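How a Pedal Bin Works

Most homes have at least one trash bin with a pedal at the bottom. You press the pedal with your foot, the lid goes up, and you drop something in. It takes about a second, and you probably do it without looking. There is quite a lot going on in that second, and all of it is simple enough to understand.

Why have a lid at all?

A bin without a lid works fine for paper and pencil shavings. Food is different. Old food smells because tiny living things called bacteria are eating it. As they eat, they give off gases, and some of those gases reach your nose. Flies can smell them too, from much farther away than you can.

A lid keeps most of the smell in and most of the flies out. But a lid brings a new problem. If you have to lift it with your hand, whatever is on your hand goes onto the lid, and whatever is on the lid goes onto your hand. If you are holding a plate in one hand and a banana peel in the other, you also run out of hands.

The pedal takes care of both. Your foot does the lifting.

The pedal is a lever

A lever is a stiff bar that tips on a fixed point. The fixed point is called the pivot. A seesaw is a lever, with its pivot in the middle. When one end goes down, the other end goes up.

Many pedal bins have a lever hidden in the base. The pedal you can see is one end of it. The other end is at the back, under the bin or inside the wall, and it is joined to a thin rod. Step on the pedal and the front end goes down. The back end goes up and pushes the rod, and the rod pushes the lid.

The lid turns on hinges at the back. The rod pushes close to the hinges, so a small push makes the front edge of the lid swing a long way. A door does the same thing. The part of a door near the hinges hardly moves when you open it, but the handle travels in a big curve.

When you take your foot away, the weight of the lid brings it down again. Some lids drop with a bang. Others have a part that slows them, so they close quietly.

Lids that stay open

Sometimes you want the lid to stay up for a while. You might be peeling a whole bag of potatoes, or putting in a new liner. On some bins you can push the lid all the way back by hand until it rests there. On others there is a catch or a button. Bins differ, so it is worth trying yours to find out what it does.

The small bin in this picture has its lid up and a gray pedal at the base. The liner is folded down over the rim, and the lower part of the bin lets a little light through, so the liner gives it a bluish tint. 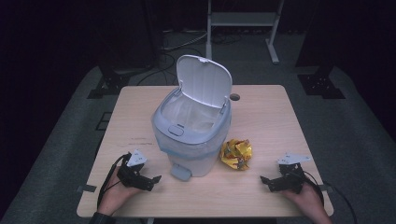 What the liner is for

The liner is the bag inside the bin. Its first job is to keep the bin clean. Its second job is to make emptying easy, because you can lift everything out at once.

A liner only works if it stays put. If you just push it in, the first heavy thing you drop will pull the top down with it, and the next thing will land between the bag and the wall. Folding the edge over the outside of the rim stops this. The plastic rubs against the outside of the bin, and that rubbing, called friction, holds it in place.

To put a liner in:

1. Open the bag and shake it so that air gets inside.
2. Push the bottom of the bag down into the bin.
3. Pull the top edge out over the rim, all the way around.
4. Put your hand inside and press the bag against the walls. Air trapped underneath makes the bag puff up and takes up room.
5. Close the lid.

If the bag is too big, a grown-up can tie a small knot in the loose part at the side.

Try it: the scrunch test

Some wrappers look like metal but are really plastic with a very thin layer of metal on it. Others are foil, which is metal all the way through. They can look the same, and both can be shiny and gold.

Take a clean, empty wrapper and scrunch it into a ball in your fist. Now open your hand and watch. If it stays in a ball, it may well be foil. If it slowly springs open again, it is probably plastic. Try a few different wrappers and put them in two piles.

Foil can be recycled in some towns and not in others. The plastic kind often goes in the trash. Ask a grown-up to help you look up the rules where you live.

Try it: make a lever lid

You need a ruler, a pencil and a small book with a light cover.

Lay the pencil on the table and put the ruler across it, like a seesaw. Slide one end of the ruler just under the front cover of the book. Press the other end down with one finger. The cover lifts.

Now move the pencil closer to the book and press again. It is easier to push, but the cover does not rise as far. Move the pencil closer to your finger and it is harder to push, but the cover goes higher. People who design pedal bins have to choose a place for the pivot in the same way.

Words to know

Bacteria: living things too small to see without a microscope.
Friction: the force that slows or stops two things from sliding against each other.
Hinge: a joint that lets a lid or a door swing.
Lever: a stiff bar that tips on a fixed point.
Pivot: the point a lever tips on.

Written by Comfort Agbenyega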